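Flynn Pryor
March 4, 2025

Okay, a thread about pens, and more specifically about where pens live, which I have been meaning to write ever since I cleared off the big white table and got a little emotional about it. Get a coffee, I tend to go on.

For years I had one of those desk organizers with all the compartments (mine was a Broron, a gift, and very handsome) and I want to say up front that it held everything beautifully. It held so much! Takeout menus, dead batteries, a key to a bike lock I no longer own. Pens went in there and simply became part of the sediment.

So now I use a paper cup. Plain, white, the kind you get in a sleeve at the store on Premport Road. I bought a box of 600 back in June for a family reunion, so you can imagine I am not going to run short. 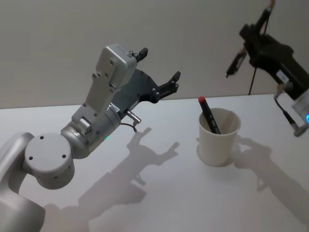 One cup, one black marker. Pen storage at its simplest.

What I love about a paper cup is that you can't get precious about it. Somebody sets a drippy spoon in it, fine, get a new cup. And it's too small to turn into a junk drawer. Five pens and it starts to feel crowded, and that's when I ask myself which of them I really reach for.

The answer, for me, is two. A pen for lists and envelopes and the crossword, and a marker for boxes and freezer bags and anything my dad has to read without his glasses. 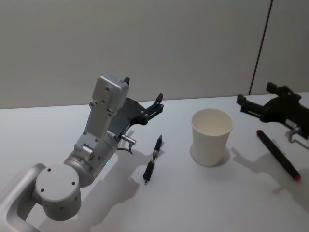 My whole sorting method is to take everything out first and lay it on a bare table, even when there's hardly anything to sort. I know that sounds fussy. But a slim black pen and a thick marker with red ends look like completely different tools once they're lying out next to a white cup, and in a drawer I'd grab either one without looking and end up addressing a birthday card in something meant for moving boxes. Then I scribble with each on the back of an old envelope, and whatever skips goes in the trash. Be strong about this part. You are not going to revive it, I have tried the warm water thing.

A few of you asked about the weight problem, and yes, a paper cup with one tall pen in it can go over if you bump the table. I put a couple of clean pebbles in the bottom of the one by the phone – they came from the path at Iturra, where we used to walk the dog – and it has been steady ever since.

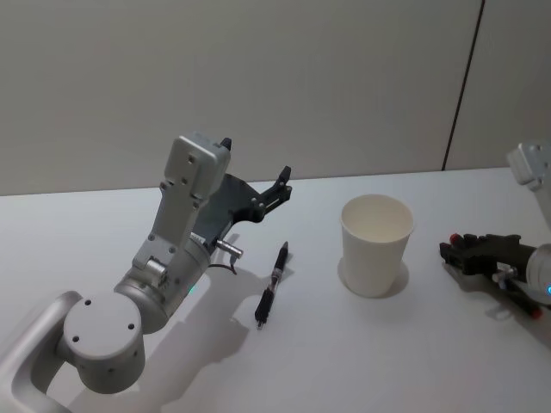
Also, clip pens! If your pen has a clip you can hang it on the rim of the cup and it stays put, and you'll see it from across the kitchen. My sister does this with her Mikex notebook too, clips the pen right to the cover, and she has not lost one all winter, and believe me she used to lose them weekly.

Anyway, tell me where your pens live. Mugs, jars, behind your ear, I want to hear all of it. Next time I'm doing scissors, and I have some strong feelings about scissors.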